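Bramutell Workshop: Inside an Old Office Tower

Posted 23 June 2020 by Siham Belkadi

Our parts shelf takes in desktop towers from offices that are replacing them. This gallery is about the plain black kind, with the side panel off and the case laid flat, which is the easiest way to reach everything. Valter Sandberg wrote the notes on the board and Marwa Mansour added the ones on power and storage. Click any picture for the larger size.

Open case, side panel removed
Green motherboard in the middle, power supply at the bottom, drive cage along the right. The processor is out and the socket is empty. Put the plastic cover back on a bare socket before the board goes on the shelf. 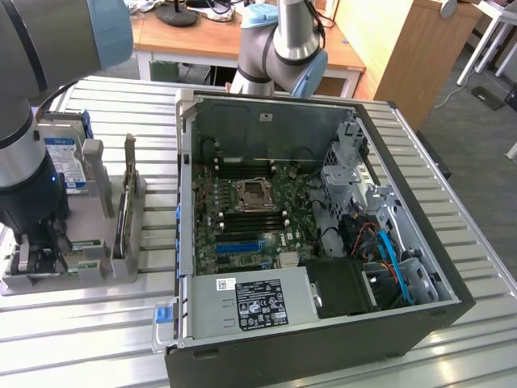 Memory goes in the black slots on both sides of the socket. Push the white clips outward before seating a module, then press down evenly until they close. Mixed sizes will usually run, but we keep matched pairs together in one bag.

The long blue slot is for a graphics card. Most office machines never had one, so the contacts tend to be clean.

The power supply is gray with a black label. Copy the ratings from the label onto the stock card. Supplies without a readable label go to Trarisau for recycling.

Drives mount in the perforated metal cage. The bright blue cable is SATA. Pull it by the plug and check the end for cracks. We have some 100 spares in the drawer under the bench, free to members.

More galleries: Laptops, Printers, Monitors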